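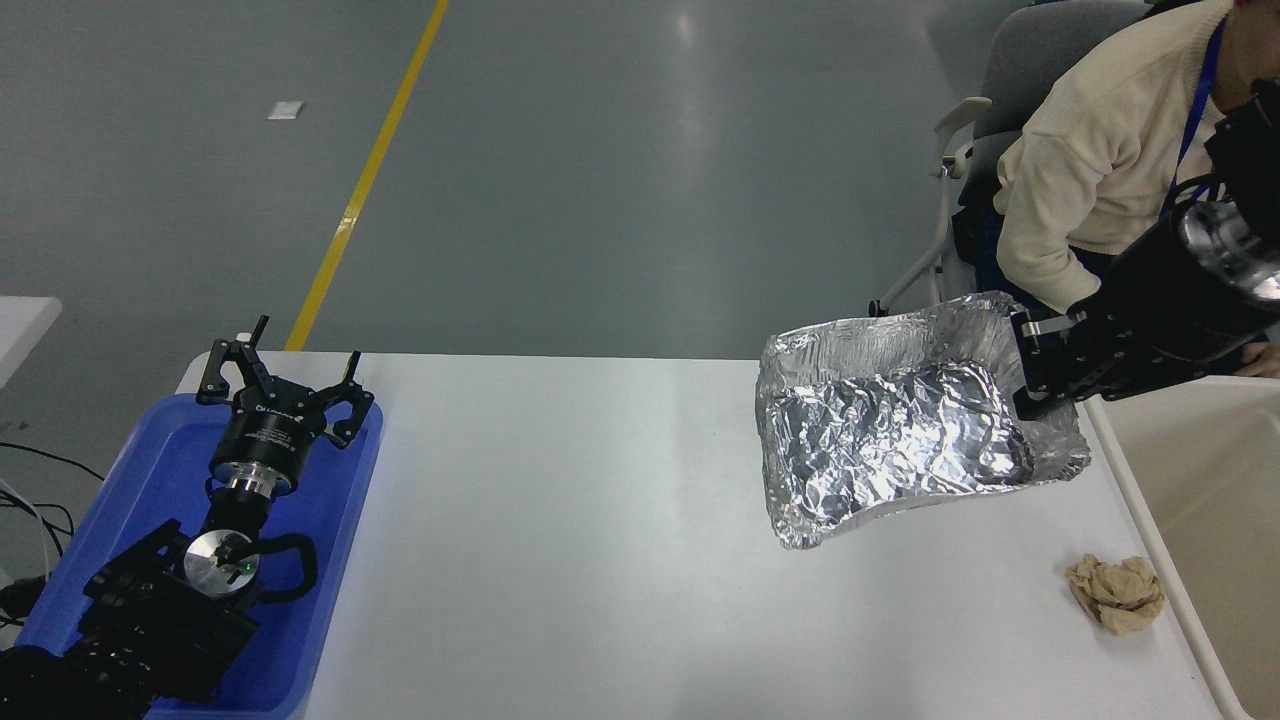
Justari Table Soap, concentrate for matte work tables

Item 123. Made by Lirketti, Flarnberg. Sold by Đỗ Workshop Supply.

Justari is a liquid soap for the tops of work tables, packing tables and school desks. It cleans pencil, hand grease, coffee rings and the gray shadow that comes where people rest their arms all day. It does not make the surface shiny. Many customers came to us after they used a furniture polish on a matte top and got spots which reflect the lamp, and those spots are very difficult to remove later.

The soap is made from plant oils and has a weak smell of lemon peel, which goes away when the table is dry. There is no wax, silicone or bleach in it. The color of the concentrate is light yellow and can become a little darker in winter. This does not change how it cleans.

How to mix

Put 15 ml of concentrate in one liter of lukewarm water. The cap of the bottle has a line on the inside for this quantity. For daily wiping you can take half of it. Please do not make the mixture stronger than we write here, the table will only be sticky and you need to wipe it again with clear water.

A mixed bucket should be used on the same day. A mixed spray bottle keeps for 8 days if it is closed and not standing in the sun.

How to clean

Take the dust away first with a dry cloth. Then wipe with a damp cloth in long lines, from one short side to the other, and turn the cloth often. Leave the soap on the top for one minute where there is old grease. Wipe with clear water and dry with a towel. On tables with a cut edge be careful that water is not standing there, because the board can swell.

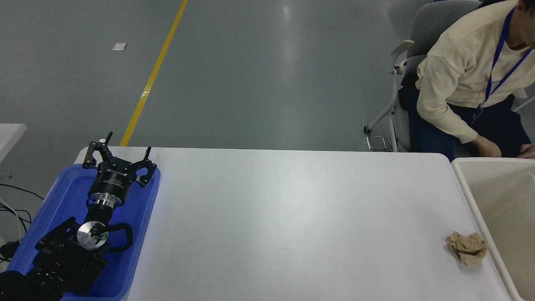

The question we receive most often is how frequently a light table should be washed. For a white top we recommend a dry wipe every evening and a wash with Justari once a week. Dark tops can wait longer, but the dirt is there also. Things which stay at the same place, like the blue tray on this white table, should be lifted when you wash, and the bottoms of them wiped too. Fine dust collects along the edge of a tray and after some months it can leave a line in the surface. If you already have such a line, put a wet cloth with soap on it for five minutes and rub softly with the white side of a kitchen sponge. The green side is too hard for a matte top and makes it shiny.

Suitable for

Laminate, melamine, painted metal, linoleum, most plastics, sealed wood.

Not suitable for

Oiled or waxed wood, raw stone, leather, paper surfaces. Do not use it on screens or keyboards.

If you do not know what material you have, try first with a little soap on the underside or in a back corner and wait until it is dry. If the color and the touch are the same as before, you can continue with the whole table.

Sizes

Small bottle, 250 ml
Standard bottle, 1 liter
Canister, 5 liters, with tap

The canister is the best price if you have many tables. The tap is packed separately in the box, please look under the cardboard before you write to us that it is missing. The 1 liter bottle is enough for 71 desks in normal school use, according to our own washing test in August. With heavy grease you will need more.

Storage

Keep it closed, above freezing and away from children. If the soap was frozen, let it become warm slowly in the room and shake the bottle. Small white flakes will go away again. The unopened bottle is good for two years.

Safety

The concentrate can irritate the eyes. If it comes in the eye, rinse with much water for several minutes, and take out contact lenses if this is easy. See a doctor if the pain stays. For people with sensitive skin we recommend gloves, also for the mixed soap.

Delivery and returns

Orders before noon leave the warehouse on the same working day. Closed bottles can be sent back within thirty days. Opened bottles we can unfortunately not take back, but if the soap did not work on your table, please send us a message with the name of the material and what kind of stain it is. We answer every message, usually before the evening.

Also from Lirketti: cotton table cloths (pack of five), empty spray bottle with measuring lines, stain pencil for laminate.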